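Mindden Home Forum > Painting and Finishes > Gray next to gray in a north-facing hallway

hallway_hank
We have a long hallway that faces north and I want two grays in it, a lighter one on the walls and a darker one on the doors and trim. My wife thinks it will look like a parking garage. We bought sample pots from Dudura in August and painted patches by the front door. In the morning they look fine. By 4 in the afternoon the light one goes blue and the dark one goes flat. Is this the paint or the light?

pella_r
It's the light. North light is cool all day and any gray with blue in it will show it. Get a gray with some brown or yellow in the base. I did our stairs in Welis 3265 and it holds up until dark.

hallway_hank
I'd rather not start over with new samples. The pots weren't cheap.

Leonardo Sorrentino
Before you spend more, look at how much one gray moves depending on where the light hits it.
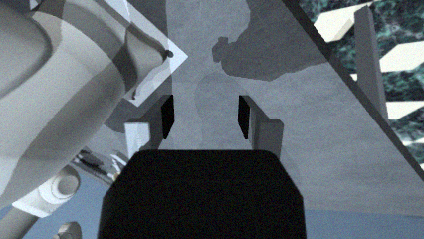
Hank, your two patches are on the same wall, so they get the same light, but your doors and trim won't. Door casings stick out and turn corners, and each face will look like its own color. Look at the two outer blocks in the render, left and right. The left one is brightly lit and comes out a pale bluish white, and the right one stays a darker gray. Paint a scrap board, stand it where the door goes, and turn it a few times during the day. Do that with both colors.

pella_r
A render isn't paint, though. Software does what it's told. I wouldn't pick a wall color off a screen.

Leonardo Sorrentino
I wouldn't either. I said paint a board.

dormer_dee
I disagree with both of you on the warm gray idea. We went warm in a north room and it turned pinkish under the lamps at night. Had to redo it after six weeks. What bulbs are in the hallway, Hank? People repaint when they should have changed the bulbs.

hallway_hank
Whatever the last owner left. Two of them are different from the others.

dormer_dee
Then change those first. Make them all match and look at the patches again for a few days – evenings too.

pella_r
Bulbs won't help at 4 in the afternoon unless he keeps them on.

dormer_dee
In a north hallway with no window past the front door, he keeps them on.

hallway_hank
She's right, they're on most of the day. I'll swap the bulbs and do the boards Thursday. What about sheen? I was going to use satin on everything.

Leonardo Sorrentino
Satin on trim, matte on the walls. Satin walls in a narrow hall show every roller mark from the side.

pella_r
Agree on that one. Though if you have kids, matte gets scuffed. Barbieri makes a washable matte that has been okay for us.

hallway_hank
No kids, one dog. Matte it is.

Related threads
Best primer over old oil-based trim
Ceiling white looks yellow next to new walls
How long do opened sample pots keep?
Narrow hallway: paint the end wall darker?

Comments
tomasz_b: Did the bulbs fix it? Same problem here with a gray from Dudura.
marnie44: We have five doors in our hall and painted them all dark. Looks good, shows dust.
hallway_hank: Bulbs helped with the blue. Dark one still looks flat to me. My wife likes it now.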